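Handheld gripper demonstration is a method of teaching a robot a manual task without the robot present. An operator carries a two-finger gripper fitted with a camera and performs the task by hand; finger motion and camera path are later converted into commands for an arm. Remote control, the older method, ties up one arm per operator. The Lornia collection, compiled at Susteck under Sadia Talpur, holds 2,161 demonstrations - roughly 1,000 of them recorded by remote control.

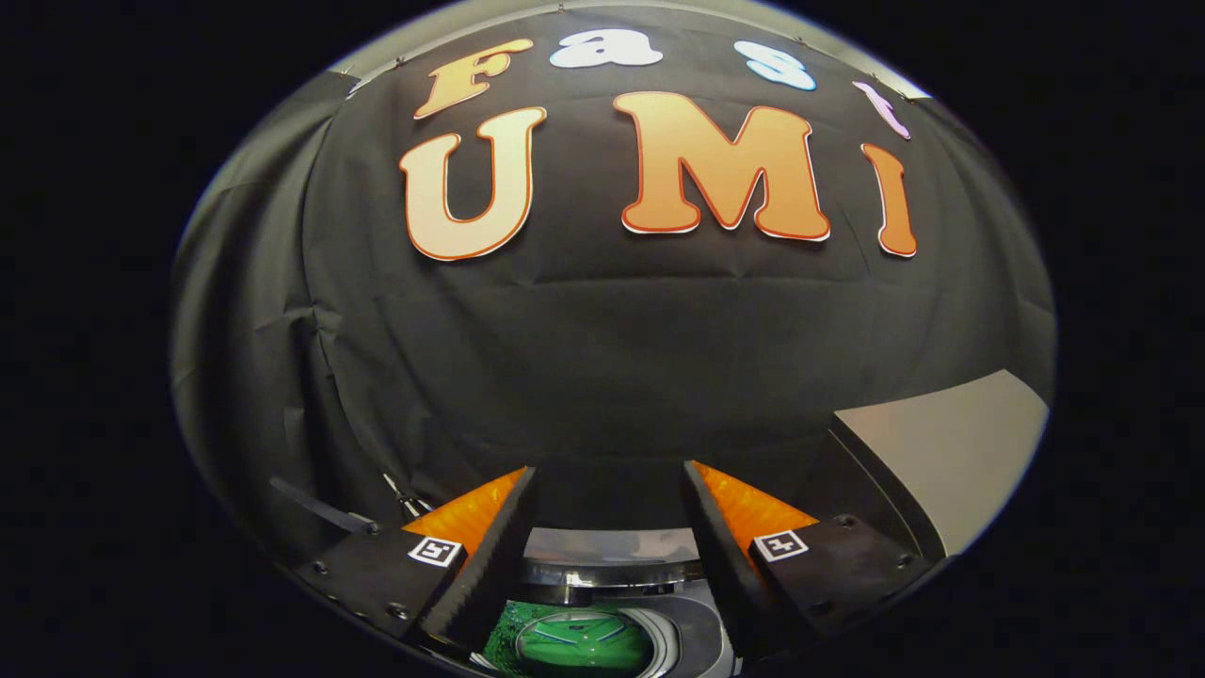
View from a handheld gripper, with square markers at the base of each finger and "Fast UMI" lettering on black fabric.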